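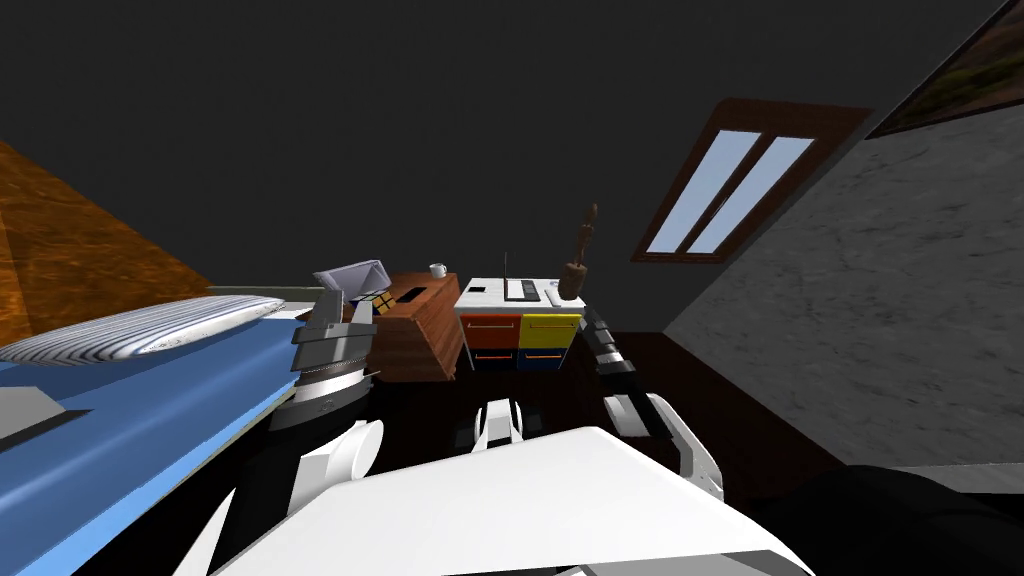 Monday, November 30, 2020

Chore runs, Dalsgaard bedroom and hinged-panel set. Flilunent policy, weights unchanged from Friday. Cladoletti planner on top, default retry limit.

Question carried over from August: is any of this good enough to stop scripting the chores by hand? Short version for Derus: no for anything hinged, maybe for pick and place on a clear surface.

Setup

- 6 chores, randomized start pose, both arms enabled, one arm allowed to idle
- step limit 3,000, then forced reset
- 83 episodes kept after discarding the ones where the physics blew up at load
- success is judged on the final state only, no credit for partial progress

22 completed. I expected better. The total hides a lot, because the chores are nothing like each other in difficulty and the sampler doesn't balance them. Need per-chore rates before anyone quotes a number.

Tidying the desk and nightstand

The mug on the nightstand is small and the handle is smaller. Policy goes for the rim every time, which is fine in principle. Trouble is the approach. The arm comes in low over the bed, the forearm clips the mattress, the controller compensates, and the gripper arrives at the wrong height. Raising the approach waypoint fixed it in a hand-run test. Haven't put that in the planner yet.

Laptop: "close the laptop" mostly ends with the laptop pushed along the nightstand top. Friction on the base is probably too low. Check the asset before blaming the policy. Same asset was swapped in August and I can't find a note saying what the friction was before.

Drawers: color instruction is followed (asks for yellow, goes to yellow). Getting a finger onto the handle line is another matter. There is very little to hook. A person would pull with two fingertips and not think about it. The gripper wants something to close on.

Pillow: rigid body in this build, so "straighten the pillow" is a box-pushing task with a misleading name. Do not report it as bed making. I would leave it out of the summary altogether.

Hinged panel

Worst of the set. The plan is always sensible on paper: approach, contact near the free edge, follow the arc, release. What fails is the middle of it. The policy makes contact and then keeps commanding a straight line, so the fingertip slides off or the wrist runs into its limit.

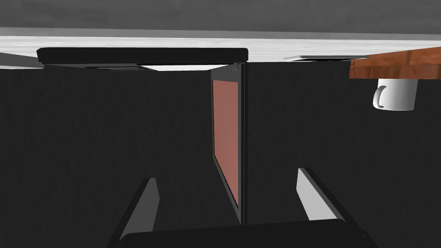

Lining up the open fingers with the panel edge is good when the wrist camera gets a clean view, and the log shows small lateral error before contact in nearly all attempts. So perception isn't where I'd spend the next week. Compliance is. Stiffness is one fixed value for the whole episode, tuned back when we only did table tasks, and it's too high for following an arc.

Things tried this afternoon:

1. Halved stiffness after first contact. Smoother, but the arm sags and loses the edge.
2. Added a hinge axis estimate from the first few centimeters of motion. Works if those first few centimeters are clean. Often they aren't.
3. Pushed with the back of one finger, gripper left open. Ugly, and the best of the three. Worth a proper batch.

Side note on camera roll. The wrist view can come out upside down depending on how the planner resolves the last joint. The mug on the wood surface was detected anyway, but its "up" was reported wrong, and the planner then proposed a grasp from underneath. We should pass gravity in explicitly and stop letting it guess from the image.

Flat objects

Photo card on the orange marble top. Thin, low, no edge to get under. Pinching straight down closes on nothing or scrapes. Contact sensor reads a touch on the surface, the policy takes that as a grasp, lifts, and reports done. Final-state check catches it, so the count is right, but the policy's own success flag is useless for this chore and shouldn't be used for filtering training data.

Sliding the card to the nearest edge and grasping the overhang is the obvious trick. Cladoletti has the primitive. It never selects it, probably because the cost on pushing is set high to protect the mugs. Tried a per-object cost by hand: it selected the push, then pushed the card in the wrong direction. Sign error somewhere in the surface frame, not found yet.

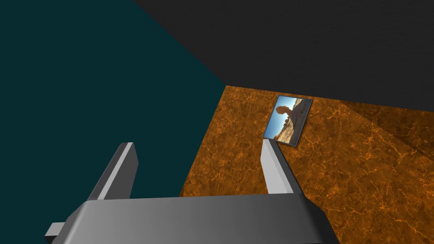

## To do

- per-chore table, with reset causes split out (timeout, drop, wrist limit)
- friction value on the laptop asset
- raised approach waypoint over the bed, into the planner
- gravity vector to the grasp proposer
- batch of the open-finger push on the hinged panel
- surface frame sign error
- rename the pillow chore

Storage: raw wrist video is filling the shared disk again. Keeping failures at full rate, dropping successes to every tenth frame.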